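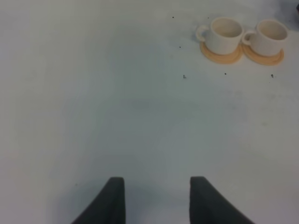

Two cups, two saucers and the gripper open, at our after-school robotics club.

Pumel tabletop arm kit: a review from the school club

We've had the Pumel arm since October, and as I'm the one who unpacks it every week and coils up all its cables again afterwards, I thought I'd write down how we've got on with it. We bought ours through Kwofie, who were very patient with my questions (there were a lot of them!), and it came well packed, with a spare set of finger pads that I've put somewhere safe and will no doubt never find again.

Building it took our lot two sessions. The printed guide is good up to the elbow joint and then goes rather vague, so do read the wiring pages first. After that it was lovely going, and even our youngest members had it waving by teatime.

Our project this term is laying a table for the Stoltuna challenge, where each team gets 30 minutes to set out crockery. Small cups are a proper test, I can tell you. The handles stick out, the saucers slide, and if you put two pairs close together the arm has to be very choosy about where it comes down. The pupils argued for a whole session over whether to go for the rim or the handle, and the rim won.

I like the wrist camera very much. The picture is clear enough to show specks on the tabletop, and the children can see the gripper's fingertips in it, so they soon learn to line things up. The fingers themselves are broad and flat, good for blocks and boxes but a bit clumsy in tight gaps, and I do wish a narrower pair came in the box.

My other grumble is the Zomeda software, which takes an age to start and forgets our saved positions if you close it in the wrong order. Save a copy at the end of every session, please!

Would I buy it again? Yes, gladly, and we're already putting money by for a second one.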